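Search this site
Type and hit enter

Kulside dining chairs: a review after most of a year
June 19, 2023
5 min read

I bought my Kulside chairs last August, and I've been meaning to write them up ever since, mostly so I can stop typing the same answer every time a friend comes over and asks where they're from. They're from Nindance, they came flat in two very heavy boxes, and I mostly like them. There, that's the short version!

The longer version starts with me not wanting new chairs at all. My old ones were a hand-me-down set with woven seats, and the weave had gone so saggy that getting up after a long dinner took real effort (and a hand on the table). I looked into having them rewoven and the price per chair made me laugh out loud. So I went shopping, and I very nearly bought the Merell instead, which is prettier, but I sat in one at the store for ten minutes and my lower back had opinions.

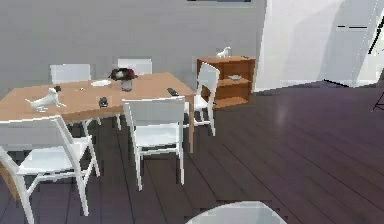 Putting them together took me most of a Saturday afternoon. The instructions are drawings only, and the drawing for step 3 shows the crossbar the wrong way up, or at least it did in my boxes. I did two chairs wrong and had to take them apart again. If you order these, line up the holes with your fingers before you reach for the hex key, and leave every bolt a little loose until the chair is standing on its own four feet. Then tighten. I know everyone says that about every chair, but with these it's the difference between a chair that sits flat and one that rocks like a boat.

Once they're up, they're solid. I've had big uncles on them. I've stood on one to change a bulb (don't tell Nindance) and it didn't creak. The seat is a bit wider than you'd guess from the catalog and the back leans just enough that you can stay put through coffee and dessert — I wouldn't do a full workday in one, though.

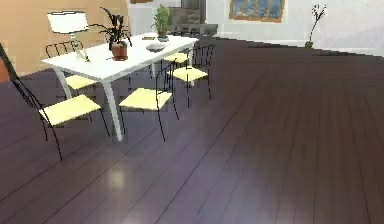 The feet were my one big complaint. They come with little plastic caps that are hard as a pebble, and they make a horrible squawk when you push back from the table. I put up with that for a week and then bought a pack of Thampi felt pads, the stick-on kind, 40 to a pack. Much better! They do collect crumbs and hair like you wouldn't believe, so now I flip the chairs over every so often and go around with tweezers, which is a strange way to spend an evening but there you go.

I mentioned the pads in a short post back in the winter, and it got more replies than anything I'd written all year.

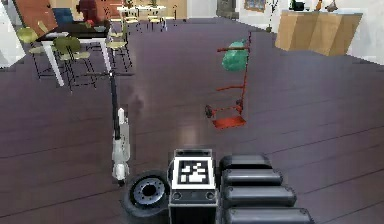
Otterbeck wrote that stick-on felt is a waste of money on the Kulside, that the glue gives out the first time the weather turns warm, and that the only thing worth buying is the kind with a small nail through the middle. You drill a tiny pilot hole, tap it in and forget about it for years.

I haven't tried the nail kind yet, mostly because I'm nervous about splitting a leg. Mine have stayed stuck so far, except for one that slid sideways and left a gummy smear on the foot. Rubbing alcohol took it off. I wiped all the feet down before sticking the pads on, so maybe that helped, or maybe I got a good pack.

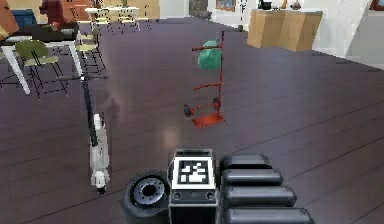

Cleaning the rest is easy enough. A damp cloth gets tomato sauce off the seat if you catch it the same night. Ballpoint pen is another matter, and I've given up on one small blue line that I now just push under the table when people come over. The finish has one chip, on the top of a backrest, where it met the edge of the door frame during a rearranging mood. Nindance sells a touch-up stick, item 2173, and the color is a decent match once it dries. Don't mix it up with 2555, which is the same stick in cream. I did, and had to send it back.

Would I buy them again? Yes, and I'm thinking of getting one more for the desk in the hall, if they bring the price back down to what I paid. I'd order the felt pads at the same time and skip the squawking week.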